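Drondham House Museum
Employment Opportunities

Collections and Display Assistant (Part-Time, Fixed Term)
Reference number: 3532
Department: Interpretation and Display
Reports to: Inês Bragança, Head of Display
Hours: 19 per week, including one weekend day in every four

Drondham House Museum invites applications for the position of Collections and Display Assistant. The museum occupies a former family residence and its outbuildings, and presents 51 furnished interiors and smaller display spaces to the public. The position supports the care, preparation and seasonal changeover of these rooms, with particular attention to table settings, household textiles and decorative flowers. Fresh plant material is not permitted in any room containing original furnishings. 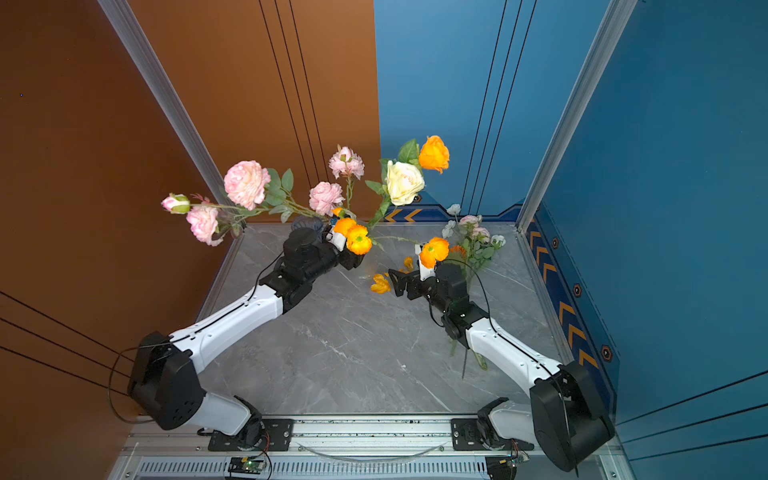 Artificial flower arrangement on a marble-patterned tabletop.

Principal Duties

The Assistant prepares display rooms before opening under the direction of the Head of Display. Daily work includes light dusting of non-collection items, checking labels and room cards against the current list, and reporting any change in the condition of objects. During changeover periods the Assistant packs and unpacks props, updates location records in the Dravemora collections database, and helps install table linens, bedding and window coverings.

The Assistant may be asked to accompany contractors in rooms closed to the public, and to answer visitors' questions when Front of House staff are not present. Original objects are handled only after completion of the museum's in-house training, which is given by the Registrar, Gonçalo Pinheiro, during the first four weeks of employment.
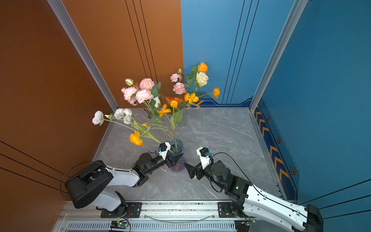

Is previous museum experience required for this position?
Applicants from retail display, theater, hotel housekeeping, floristry and similar fields are welcome to apply, provided they can show careful handling skills and accurate record keeping.

Qualifications

Applicants must have a high school diploma or equivalent and at least one year of paid or unpaid work involving the care or arrangement of objects. They must be able to read and follow written procedures, keep legible records, and use a spreadsheet. The position requires standing for long periods, climbing a step stool and using stairs in buildings without an elevator. Requests for reasonable accommodation will be considered at any stage of the process.

Sewing experience is desirable. So is a second language, particularly Portuguese or Polish. A driver's license is not required, although the museum is not served by public transportation after 7:00 p.m.
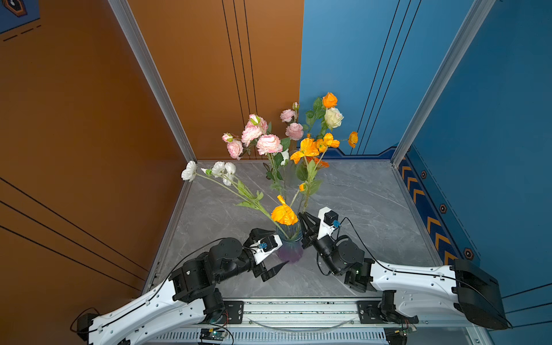

Page last changed: December, 4:00 p.m.

Terms of Employment

The appointment is for one year, with the possibility of renewal subject to funding. Pay is set at Grade 4 of the museum's salary scale, a copy of which is available on request. Benefits include paid leave in proportion to hours worked, staff parking, and free admission for the employee and three guests. Work clothing is supplied, with the exception of footwear. The first three months are a probationary period.

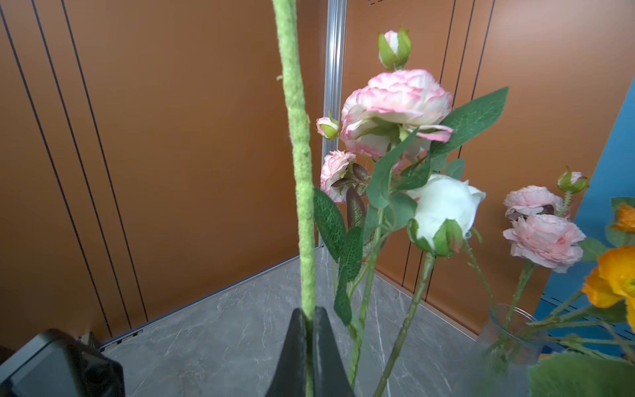 Shortlisted applicants will be asked to complete a practical exercise in the Konstantinidis Room before the interview. The exercise lasts 40 minutes and consists of setting a side table from a written plan, recording the items used, and writing a short condition note on one of them. Notes should be brief and specific. For a stem like the light green one shown on this page, a good note would mention the fuzzy surface, the slight lumps along its length and the small sprig toward the top, and would leave out any opinion of its value. No materials need to be brought to the exercise.

How to Apply

Send a résumé, a cover letter of no more than two pages, and the names of two references to Sofia Paiva, Human Resources Office. Please quote the reference number on all correspondence. Applications may be left at the gatehouse in a sealed envelope or submitted through the Fito applicant portal. References will be contacted only after an offer has been made.

Questions regarding the duties of the position may be directed to Inês Bragança. Questions regarding access to the site should be directed to Amândio Amaral, Facilities Office, between 9:00 a.m. and noon.

Drondham House Museum is an equal opportunity employer. Incomplete applications will not be reviewed.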